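Mosbridge Home Workshop Tips
Laundry software: what to check before you believe it
Senga Laing, 7/13/23

I get asked which folding software to put on a hobby arm. My first tip is to keep folding your own towels. My second is the rest of this page, for those who have already bought the arm and are going to try it whatever I say.

Start with the cloth, then the software
Pick one plain item in one solid colour and stay with it for the first week. A tea towel is good. A fitted sheet is a cruel joke to play on a planner. Cloth has no fixed shape, so the program is guessing at edges it can't see, and a busy print gives it more wrong edges to guess at. If the vendor's demo used a stiff new towel, go and find your oldest, limpest one and see how the arm does with that.

Don't trust the word "fold"
Hadalon, the planner most people here seem to run, reports a fold as done when the gripper has finished its path. It doesn't look at the cloth. You can take the towel away halfway through and it will still tell you it did a lovely job. Cluneo does look, but only from the overhead camera, so a corner tucked underneath is as good as perfect to it. Neither one lies to you exactly. Read what the tick mark is attached to before you quote a success rate to anyone.

Watch your background
Pale cloth on a pale bench is the oldest mistake going. Put dark on light or light on dark, iron out nothing, and leave the surface as wrinkled as it normally is at home. I know this makes the numbers worse. If the segmentation only works on a surface you pressed flat first, you've taken on an extra chore.

Ask what the hands were doing
A lot of newer folding software is trained on people working with hand-held grippers, and the sales pages go straight from that to "learns like you do." I'd slow down there. A person with a gripper in each hand is still using a person's eyes and shoulders, and a good deal of stubbornness. The jaw may match what's on your arm. The reach won't, and neither will the patience. Ask to see the sessions along with the final clips, and ask for the wrist view as well as the head view.
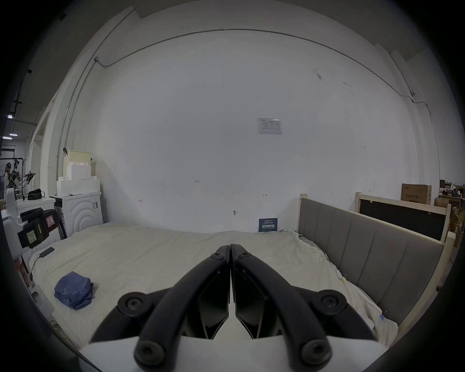
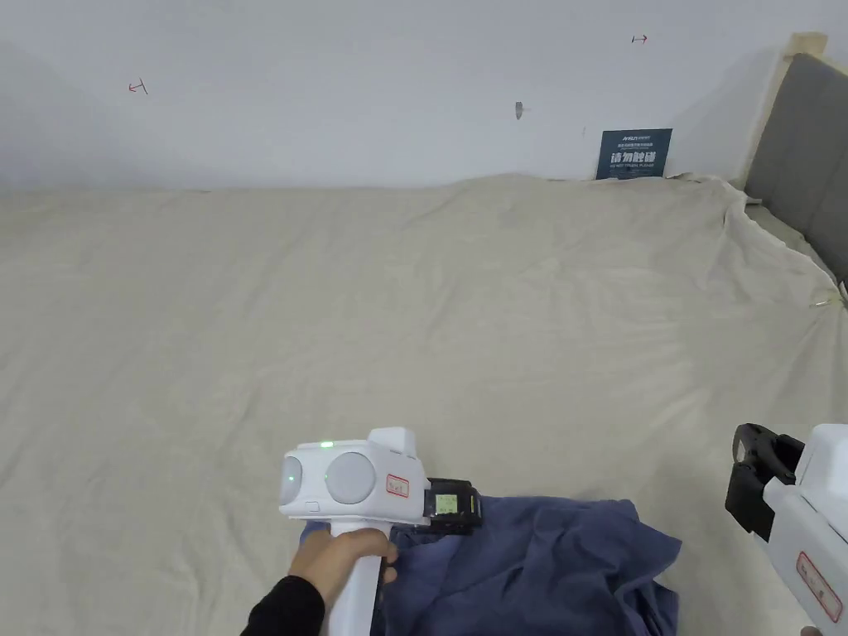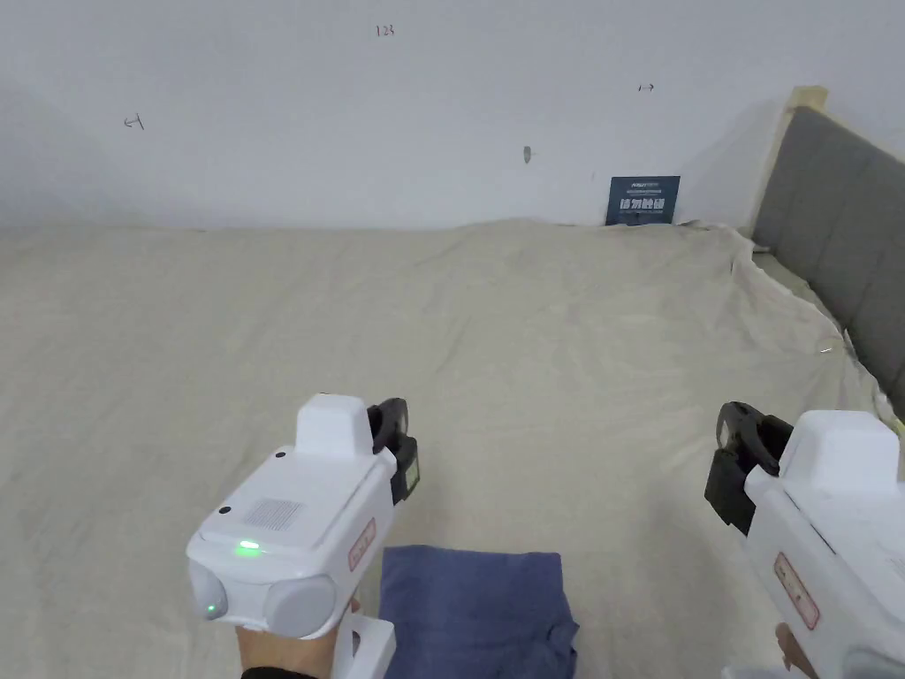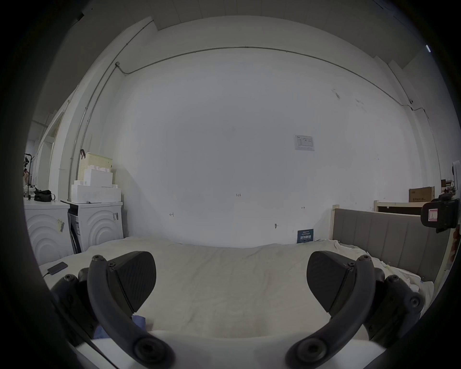 Hand-held grippers, a bed and a blue cloth.

Check the planner's idea of reach as well. Your arm is bolted down. Measure from the base to the far corner of the work surface with a tape, then compare that with the reach figure in the config file. Mine said 50 cm when it arrived, and the arm stops well short of that with the wrist pointed down. Hadalon never complained. It planned to the far corner and gave up in mid-air, and the log said "complete."

Calibrate on a boring schedule
Cameras move. Somebody bumps the stand, or a clamp works loose and the whole picture is off by a finger's width. Stick a printed marker where the camera can always see it and have the program check it at start-up. Cluneo has a setting for this, turned off by default, under Advanced. Turn it on. I went from December to the end of summer wondering why every pick landed on the same side of the hem.

Keep your own log
A notebook is fine. Write down the cloth, the software version, and whether you'd put the result in a drawer. That last column is the only one I care about. I've logged 127 tries on the current version, and 35 went in the drawer. The dashboard has a much rosier view of the same afternoons.

Jae-in Ok wrote in to say I'm too hard on it, and that his drawer count doubled after he slowed the close speed on the jaws. Fair enough, and worth copying. Fast jaws pinch two layers when you wanted one. Drop the speed, raise the contact threshold a little at a time, and change one of them per session or you won't know which helped. He also uses the Didenko replay viewer, free, ugly, and the best tool of the lot. It plays the planned path beside the recorded one. Most of my arguments with the arm were settled by watching those two lines drift apart.

Leave the updates alone
If you have a version that folds one towel, copy the whole folder somewhere safe before you touch anything. "Improved grasp robustness" in the release notes has meant, in my shed, that it now picks up the bench cover too.

What I'd pay
The yearly licence for the full bundle was 1,825 last time I looked. That's a lot of money for a stack of uneven tea towels. The trial gives you the planner and one camera, and that will tell you whether you enjoy this sort of fiddling. Plenty of people do. I seem to be one of them, though I still fold the sheets myself, on the floor, with a foot on one corner.

Next page: getting candle wax off a workbench.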